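Segmenting jumpers, and why my keypoints kept wandering off

September 6, 2025
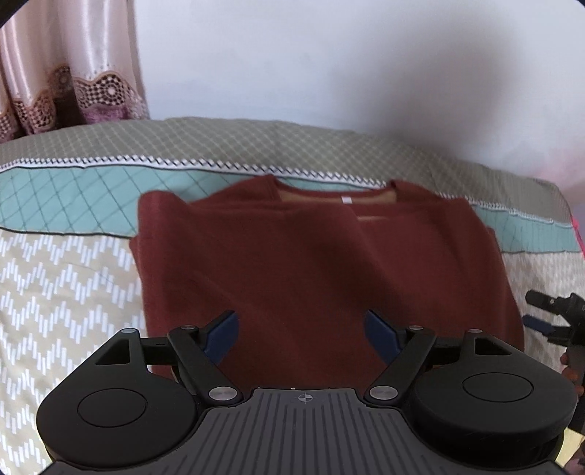

I've spent most of my evenings since July on the bit of our folding software that decides where to grab, and I think I finally have something worth writing down. The planner itself (we call it Bonsu, long story, mostly Sena Laryea's fault) was never really the problem. Give it a clean outline and a neckline and it will happily work out a sensible pair of grasp points. The trouble is getting the clean outline. Take the dark red jumper on the bed: against that pale zigzag bedspread the outside edge is lovely, high contrast all the way along the left sleeve, and my old colour threshold would have coped. Then you get to the collar, where the inside is tan, and the old code decided that the tan patch was more bedspread and bit a great big hole out of the neck. So the neckline keypoint slid down the chest and settled on a crease. Every single time!

My first fix was to fill holes in the mask, which I was very pleased with for one evening. It works if the collar is fully enclosed by red. It does nothing when the back of the neck is a thin strip and the hole leaks out into the background, and it makes things worse on anything with a real gap in it, like a sleeve looped round on itself.

The second fix was to stop asking about colour at all. I swapped in a small segmentation network and trained it on 1224 labelled frames, most of them labelled by me with a cup of tea going cold. I gave it two classes for the garment, outside and inside, and merged them only after the neckline had been found. That one change did more than all my fiddling with the loss function. The boundary between outside and inside fabric IS the neckline on most tops, so the thing I'd been trying to paper over was the most useful edge in the whole picture. I felt a bit daft.

Creases are still a nuisance. Diagonal folds with a bit of shadow in them look a lot like the edge of a sleeve, and the keypoint head likes to hedge its bets and put a faint second blob on them. Sena suggested looking at the whole heatmap and refusing to answer when there are two strong peaks, so now the perception node can say "not sure" and the planner waits for another view. I resisted this for ages as it felt like giving up. It's made the logs so much calmer to read, though.

The other thing I changed was timing. The network used to take 40 milliseconds a frame on my little desktop, and after cropping to the last known garment box it's down to 35. Not thrilling, I know — but the real win was stamping each mask with the time the frame was captured, where before I was using the time the network finished. The planner had been reasoning about a slightly stale gripper position and I'd been blaming calibration for weeks. If your grasps are all off in the direction you're moving, go and check your timestamps before you touch anything else.

Still on the list: folded-over edges, where the side of a top doubles back and the outline comes out narrower than it should. Bonsu takes the outline at its word and plans a fold for a skinnier jumper. I've got a half-written symmetry check that compares left and right of the collar, and it falls over whenever a sleeve is tucked under. I'll push the two-class labels and the config to the Prondside repo once I've tidied up the paths, which currently all point at a folder called "new new masks".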